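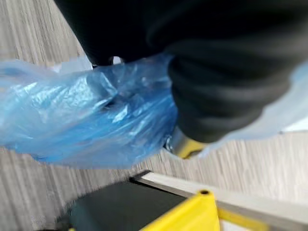 My train to the Jonenen open day was late, so I missed the coffee and the first speech, and I came into the hall when the visitors were already divided into groups. I was put with the group for office cleaning. This was good luck, as it was the only part I had really come for. Our company looks after shared offices and waiting rooms, and we have been asked by the owners if a robot could do the evening round.

The product on offer is called Plestomeck. It is sold as a service and you do not buy the machine. You pay for each month, and the price includes the robot, the software, one training visit and repairs. Velter is the firm that rents it out in our region, and Jonenen does the testing. Silvana Andrade from Velter was our guide for the whole visit. She spoke quickly but she answered every question, also the ones about money.

The tasks in the offer are few. The robot picks up bottles and cups from tables and floor, it takes waste to the bin, and it handles the liner bags. Wiping is not included, and vacuuming is not included either. I wrote this down because the brochure says "complete tidying" on the first page, and I think a customer can understand this wrong.

Bags are the hard part, Mrs. Andrade told us. A thin bag has no fixed shape. It folds, it sticks to itself, and the camera near the gripper sees something different each time the arm moves. A hard object like a box is much easier for them.
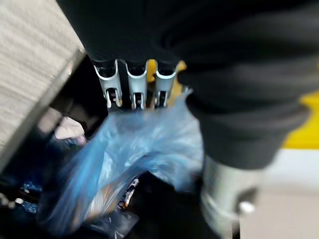 She also said that they do most of their practice with bags now, and that the software update planned for May is mainly for this. I asked if customers who sign before May get the update without extra cost. The answer was yes, if the contract is for the full year. With a shorter contract it has to be paid separately, and she did not have the price with her.

The test corner at Jonenen is set up as a small waiting area. It has light gray armchairs with beige cushions, a round white table and a gray striped carpet. I liked that they use normal furniture. Our own waiting rooms look very similar, and a striped carpet is a good test for the cameras, or so I was told by a man in our group who works with machine vision.

For waste there is a pedal bin with a yellow lid, and also a small round basket with a blue liner, the kind we have under every desk. I asked about the water bottles, because in our buildings people leave them half full. According to Mrs. Andrade the hand with fingers is meant for this sort of object, and a bottle with its cap closed may be taken at any filling level. An open bottle must be handled by staff. I would like to see this written in the contract.

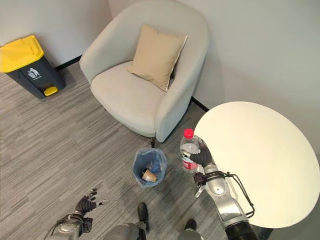
Hands, grippers and what they cost

Plestomeck can be ordered with a hand with several fingers or with a simple gripper with two fingers. The hand is more expensive to rent and it needs service more often. The gripper is stronger in daily use, they say, and the finger pads can be changed by the customer with a screwdriver. A set of four pads is included.

A visitor from Iwasaki, who already rents two machines with the simple gripper, said that he would choose the same again. His staff had problems only with the cables in the first weeks, when chairs stood too close. Now they leave 50 cm free on each side of the table.
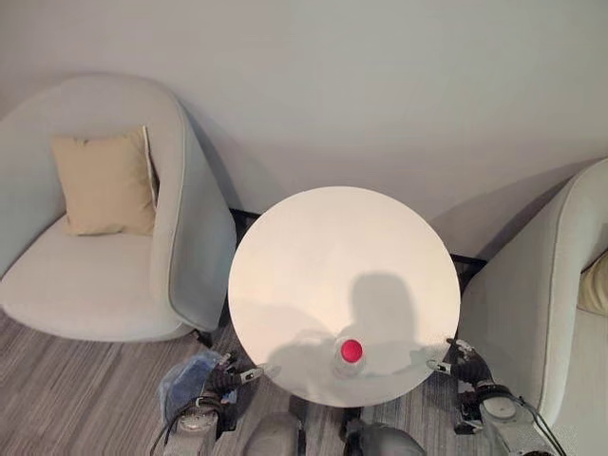 He was also honest about the speed. A person is faster at clearing one table, and in his opinion this will stay so for some years. The robot is useful for him in the hours when he cannot find people to work.

The monthly price for the gripper version is 1828 euros without tax, with a minimum of five months. For us this is too much for one building, but if the same machine can be moved between two buildings it becomes interesting. Mrs. Andrade was careful here. Moving is allowed, but after each move the rooms must be taught again, and only the first training visit is in the price.

I left with a brochure, a draft contract and a lot of notes - and I still had time for the coffee. My open points are the price of the second training visit, the rule for open bottles, and who pays when a bag tears on a customer's carpet. I have sent these to Velter and I will add the answers to this report when I have them.

We use cookies to remember your settings and to count visits. By continuing to read this site you accept our cookie policy. Accept | Settings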